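First Aid Cover - Event First Aiders Wanted, Bromville and Noltcombe
Posted 2019-12-27

We need first aiders for the spring and summer season. Paid, casual hours, mostly weekends and some evenings. Start as soon as your paperwork is in, busy stretch begins in May.

What we cover: school sports days, the Noltcombe half marathon (1,583 runners last time), horse shows, two small music festivals, indoor trade fairs. Crowds anywhere from 300 up to some 700 at the regular stuff. Mostly blisters, bee stings, heat, the odd wrist. Now and then something serious, and you have to be ready for it.

You need
- current first aid and CPR/AED certificate, in-person course, not online only
- to be 18 or over
- to be OK on your feet all day, outdoors, in rain
- own way of getting to Bromville, the van goes from the depot at Hapeta Road and it does not wait
- a background check (we pay)

Nice to have: EMT or nursing training, event radio experience, Spanish, clean license for driving the van.

No experience at events? Apply anyway. First 4 shifts you are paired with a senior first aider, full pay. You learn the kit bags, the patient report forms, who to call and when. Report forms matter more than people expect - if its not written down we can't stand behind you later. 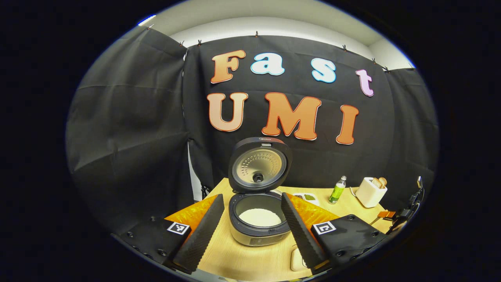 Rice cooker on the table.

Shifts are usually eight hours, longer for the half marathon. Meal provided on anything over six. Tell us about allergies when you sign up, not on the morning. Uniform shirt and jacket are ours, boots are yours - black, closed toe, no sneakers.

Pay is hourly, goes out every two weeks. Rate depends on your certificate level, we will tell you the number on the phone before you come in. Travel time to Zistville events is paid, travel inside Bromville isn't. Late cancelations: call, don't text. Two no-shows and you come off the list.

To apply: send a short note with your name, phone, certificate type and expiry date, and which weekends you can NOT do. No résumé needed. Scan or clear photo of the certificate, both sides. Drop it at the Hapeta Road depot or use the form on the Jobs page. We call everyone back but it may take a week or so with the holidays.

Group interview and a short practical at the depot - bandaging, recovery position, CPR on the manikin. Wear somthing you can kneel in. Bring the original certificate and photo ID.

Places for the May training day fill early. If you applied last year and didn't hear back please send it again, we changed the form and some went missing.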